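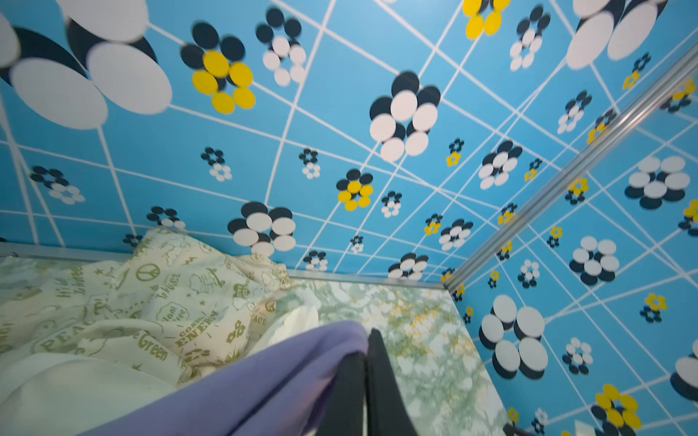

Condensation behind wall panels in a small sleeping compartment

Predbridge Builders Board > Interiors > Insulation and Moisture

tallgrass_402
Posted 6:12 AM
Compartment is 40 inches wide with an outside wall on the long side. Construction from outside in: steel skin, 1 inch polyiso bonded with Griltard spray adhesive, 5 mm ply, printed vinyl covering. No vapor barrier. In February I pulled one panel at the foot end and found the back of the ply dark along the bottom edge. The foam face was clean. Is it worth stripping the wall to add poly sheet, or do I fix the ventilation and leave it?

mudsill
Posted 7:40 AM
The vinyl is already a vapor barrier, or close to one. Add poly and you have two, with ply trapped between them. Leave it off. Your moisture is coming in as air through the seams and the bottom edge. Tape the foam joints with foil tape, seal the perimeter and put the panel back.

kerf_and_rabbet
Posted 8:05 AM
Disagree in part. Vinyl over ply is only as good as its edges, and most people wrap half an inch and staple. Poly on the warm side of the foam, lapped and taped, is standard practice for a reason. I did mine that way and have had no staining in two winters.

mudsill
Posted 8:31 AM
Foil-faced polyiso with taped joints does the same job as your poly. OP, is yours foil-faced?

tallgrass_402
Posted 9:15 AM
Foil on both sides. Joints not taped. There is also a gap at the floor where I scribed badly — a quarter inch at the worst point.

mudsill
Posted 9:22 AM
There it is.

offset_hinge
Posted 11:50 AM
Before anybody buys tape, what is the humidity in there overnight with the door shut? One sleeper puts out a fair amount of water and a compartment that size has very little air in it. I logged mine with a Vurnano sensor and it read over 80 percent by 4 AM with the vent closed. With a small fan exhausting high and a grille low in the door it stayed under 60. No amount of sealing gets you that.

kerf_and_rabbet
Posted 12:18 PM
Fan is fine if you have the power and can sleep next to it. A passive vent high and low costs nothing to run.

offset_hinge
Posted 12:34 PM
Passive depends on wind and temperature difference. On a still night mine did very little. The fan is rated for 2,000 hours, so I treat it as a spare part and keep another in the drawer.

tallgrass_402
Posted 5:47 PM
No log yet. Sensor ordered. Plan is foil tape on the joints, Smits low-expansion foam in the floor gap, and a 5 inch grille in the door. Is the stained ply reusable?

mudsill
Posted 6:20 PM
Push an awl into the dark area. If it resists like the dry part, let it dry fully, seal the back and edges, and refit. If it goes in easily, cut a new one. Use screws this time so you can inspect it next winter.

kerf_and_rabbet
Posted 6:58 PM
Agree on the screws. Still would add the poly.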